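A white wall and a good table: a chat with Nkechi Anozie

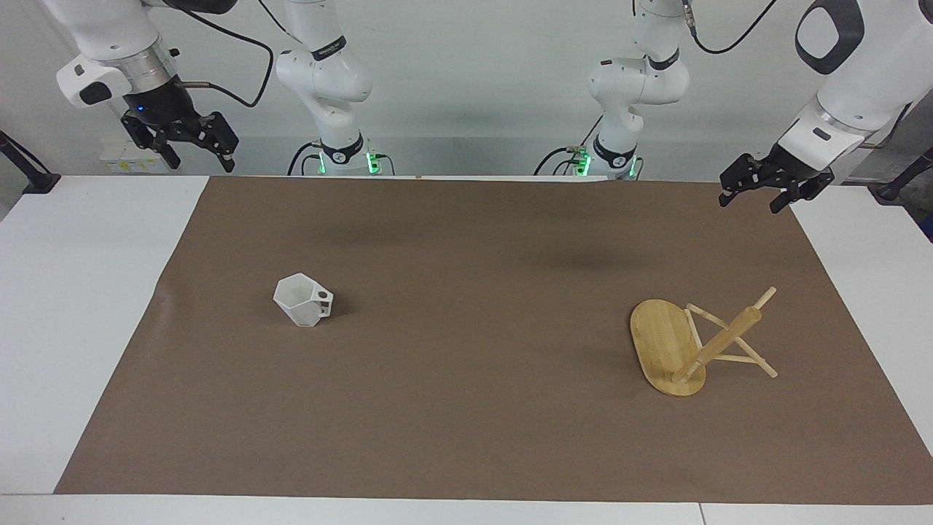

The work table and the white wall behind it.

I'd been meaning to talk to Nkechi Anozie about her workroom since September, when she finished painting it, and I got there in the end (with biscuits). The first thing I asked was why white.

"It was a horrible mustard," she said. "I put on 3 coats and I could still see it in the evenings! Ladi told me to stop looking. I did a fourth."

Ladi is Ladi Okafor, who has the room next door and lent her the roller. He wanted her to go for a pale green. She had the tester pot for weeks and it's still under the sink.

We moved on to the table, and here I have to admit I got a bit jealous. She'd looked at a new one for nearly £400 and then found hers second-hand for £49, with delivery on top. "Another 20 to get it up the stairs," she said, "and I'd have paid double, it's that sort of staircase."

Does she keep it tidy? She laughed at me. "I have a go on Fridays. I start at the back corner, always, and work forwards. If I start at the front I just push everything backwards and call it done."

Cables are her great annoyance. She's tried ties, clips and a bit of old curtain cord, and she liked the cord best.

I asked what she'd change next. "The blind," she said straight away. "And the door sticks. Put that in, Adebayo might read it and come and fix it."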